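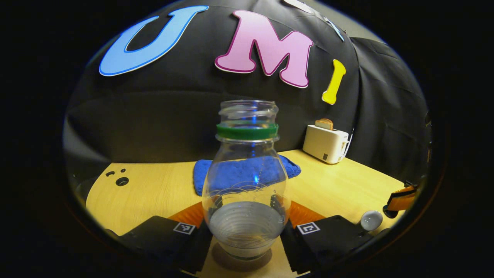 Handling Open Containers of Liquid During Hand-Held Gripper Recording

Work Instruction, Rindthorpe Manipulation Laboratory
Approved by: Digby Tamihana, Laboratory Safety Lead
Applies to: all tabletop stations at Rindthorpe and the Medve annex

1. Purpose

This instruction sets out how operators prepare, carry out and close a recording session in which a bottle, cup or similar container holding liquid is moved with a hand-held gripper. It supplements the general station rules and does not replace them. Where the two differ, the stricter requirement applies.

2. Scope

The instruction covers plain tap water only. Hot liquids, cleaning agents, oils and colored drinks require a separate permit from the Laboratory Safety Lead. Glass containers are outside the scope of this document and are covered by the Plarklow breakables procedure.

Demonstrations performed by a robot arm after training are also outside the scope. Operators moving from hand-held recording to arm trials must read the arm cell instruction before entering the cell.

3. Before the session

3.1 Complete the station checklist. The checklist is kept in the Istero session log and must be opened under the operator's own name. A session may not be recorded under a shared login.

3.2 Select the container. Use a clear plastic bottle or cup that has been emptied, rinsed and inspected. Reject any container with a split wall, a crushed base or a sharp edge at the neck. The cap may be left off when the task calls for an open container, in which case the loose cap is to be stored away from the work surface.

3.3 Fill the container. Liquid should cover the bottom of the container and no more, unless the task sheet states otherwise. The upper limit for any open container at a tabletop station is 80 milliliters. Fill at the sink and carry the container to the table by hand. Containers are never filled at the station.

3.4 Place a dry towel at the station. It should be within reach of the operator's free hand and outside the planned path of the gripper. A towel may remain in view of the camera, provided that it stays in the same place for the whole session.

3.5 Check electrical items. Household appliances are used at several stations as task objects or as background. Any appliance that shares a table with an open container must be unplugged at the wall, with the plug visible to the operator before the first take. Switching the appliance off is not sufficient. The cord is to be routed toward the back or side of the table and must not cross the working area.

3.6 Check openings in the table. Some tabletops have holes for cables or fixtures. Confirm that no powered equipment or power strip is stored beneath an opening. If equipment cannot be moved, the station may not be used for tasks with liquid.

3.7 Check the markers. The printed markers on the gripper fingers must be clean, flat and fully readable. A marker that has lifted at a corner is to be replaced before recording. Do not press it back into place, as the finger width reading may drift during the session.

4. Gripping and moving the container

4.1 Approach slowly with the fingers open and level. Close on the body of the container, below the neck. Thin plastic gives way under pressure, and an open bottle that is squeezed too hard can force liquid out through the mouth.

4.2 Stop closing when the container is held without slipping. A visible dent in the wall means that the grip is too firm. Release, set the container down and repeat the approach.

4.3 Keep the container upright unless the task is a pour. During a pour, the receiving container must already be standing on the table, and a second person must be present at the station.

4.4 Keep the container low. Lift only as far as the task requires, and in no case more than 20 centimeters above the tabletop.

4.5 Do not pass an open container over an appliance, over a second gripper or over the edge of the table. Where two grippers are in use, the idle tool is set down clear of the path — preferably at the side of the table farthest from the target position.

4.6 Loose round objects such as balls are to be placed where they cannot roll under the hand or the gripper. If one begins to move during a take, let it go and end the take normally.

5. Spills

5.1 If liquid reaches the table, end the take and set down the gripper. Wipe the surface from the outside inward. Dry the underside of the tabletop as well if liquid has reached an opening.

5.2 If liquid reaches the gripper, remove the camera, dry the fingers and body with a lint-free cloth, and leave the tool on the rack for 4 hours. It may then be returned to service by the station lead.

5.3 If liquid reaches an appliance, do not handle the appliance further. Tag it and inform the Laboratory Safety Lead. A tagged appliance is not returned to any station, even when it appears dry.

5.4 Takes that end in a spill are kept. Mark them with the spill label in the session log so that they can be separated from the training set. The June review covered 1,619 takes with open containers and found that unlabeled spills were the most common entry error. Operators are asked to add the label before starting the next take.

6. Closing the session

Empty the container at the sink. Wipe the table, hang the towel to dry and return all grippers to the rack with the fingers open. Appliances stay unplugged until the table has been inspected by the station lead.

Close the session in the Istero log and record the container type, the fill volume and any departure from this instruction. Requests for a change to the fill limit or lift height are submitted through the same log and are reviewed by the Laboratory Safety Lead.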